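La nave que nadie quería publicar

Novela por entregas, ciencia ficción, islandesa. Tres cosas que en papel venden poco y que juntas, en teoría, no venden nada. Y sin embargo ahí está Bukero, la plataforma de lectura digital, con "El invierno de Ziker" en lo alto de su lista de descargas desde principios de marzo.

El autor, Eyvindur Bjarnason, vive en Akureyri y contesta los correos de madrugada. Frases cortas. Escribió el primer capítulo en un cuaderno de la compra, dice, y el resto en turnos de noche. Trabajaba entonces en un almacén de pescado. Fueron 14 editoriales las que le dijeron que no. Algunas ni eso.

La historia: año 1531 de un calendario que no es el nuestro. Una nave generacional, la Ziker, lleva siglos frenando y la tripulación ya no recuerda hacia dónde iba. Ketill, el mecánico, encuentra un registro que contradice al oficial. A partir de ahí, intriga de pasillos, mucho frío y una rebelión que tarda 200 páginas en estallar. Lenta, si. Pero engancha.

"El nombre de Ketill se lo robé a un amigo", cuenta Bjarnason. El amigo existe, Ketill Ketilsson, profesor de instituto, y fue el primer lector. Le tachó un capítulo entero. El de la boda. Los que han leído la versión vieja dicen que bien tachado estaba.

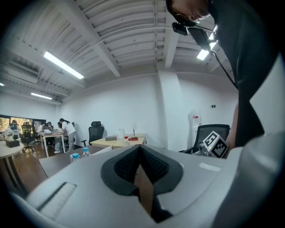
La traducción al español es de Judite Ramalho, que venía del portugués y del ensayo y nunca habia tocado el género. Se nota para bien. Los diálogos suenan a gente cansada, gente que lleva toda la vida encerrada con los mismos. Menos fina anda en la jerga técnica - "tobera" y "boquilla" se alternan sin criterio en la segunda entrega - aunque Betancur, la editorial que prepara el tomo en papel, promete revisarlo.

Queda lo del formato. Bukero saca una entrega cada dos semanas, en archivo descargable, para móvil, tableta u ordenador. Van 17. La editora Unnur Hallgrímsson defiende el sistema: los lectores escriben, protestan, apuestan por quién muere. Bjarnason jura que no les hace caso. Casi 200 mensajes recibió tras la muerte de la capitana y no la ha resucitado, de momento.

El tomo de Betancur, después del verano. Tapa blanda, con mapa de la nave. La última entrega digital, antes, sin fecha todavía.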